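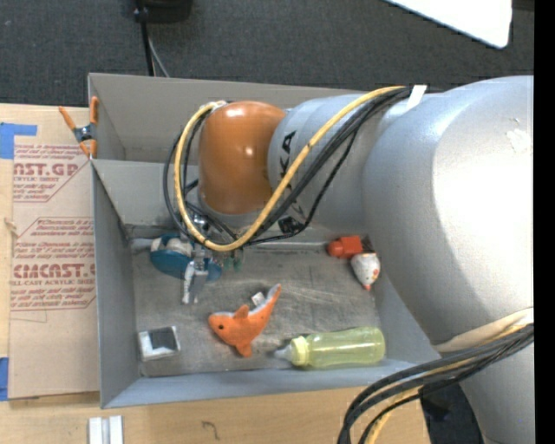 **Sewing room check, Zelton Hall quilters**

Date: 24 November 2021
Checked by: Lilian Simiyu
Copy to: Mahnaz Shojaei

Marked OK, FIX or N/A. Comments are under the item they belong to.

**Power and cords**

- [x] Power boards off the floor and not daisy-chained: OK
- [ ] Machine cords undamaged: FIX
 - Machine 2 has a nick in the cord near the foot pedal plug. Tagged and put in the cupboard. Please don't take the tag off to finish a seam.
- [x] Test tags in date: OK
 - Next round is due in January.

**Irons and pressing station**

- [x] Irons stand steady on their heels: OK
- [x] Auto shut-off works: OK
 - Tested all of them cold to hot. The older Palten takes a good while to cut out but it does.
- [ ] Ironing board covers: FIX
 - Scorched through to the padding at the wide end of the long board. Mahnaz has batting left over from the raffle quilt and will re-cover it.
- [x] Water jug kept away from the power board: OK

**Cutting area**

- [ ] Rotary cutters closed when put down: FIX
 - Found one open under a pile of strips. Spoke to the Log Cabin group.
- [x] Used blades in the screw-top tin: OK
 - Tin is nearly full. Tape the lid before it goes out.
- [x] Rulers have grips on the back: OK
- [ ] Mats flat: FIX
 - The big green one has warped from being left by the window. Ruler rocks on it. Bin it, colour markings are gone as well.

**Longarm frame**

- [x] Rails locked when not in use: OK
- [x] Needle guard fitted: OK
- [ ] Walkway behind frame clear: FIX
 - Two tubs of fabric scraps and someone's folding chair. Moved to the storeroom.
- N/A Thread cutter. Still away for repair at Fabbri, job no. 1388.

**General**

- [x] Fire exit clear and opens from inside: OK
- [x] Extinguisher gauge in the green: OK
- [ ] First aid kit: FIX
 - Out of small bandaids and the burn gel is past its date. Bought a box of 25 bandaids. Gel still to get.
- [x] Pins swept up with the magnet: OK
 - Do the carpet edge near the kitchen too, it gets missed.

**Still open**

1. Machine 2 cord (Lilian)
2. Board cover (Mahnaz)
3. Burn gel (Lilian)
4. New cutting mat, price to come from Skodau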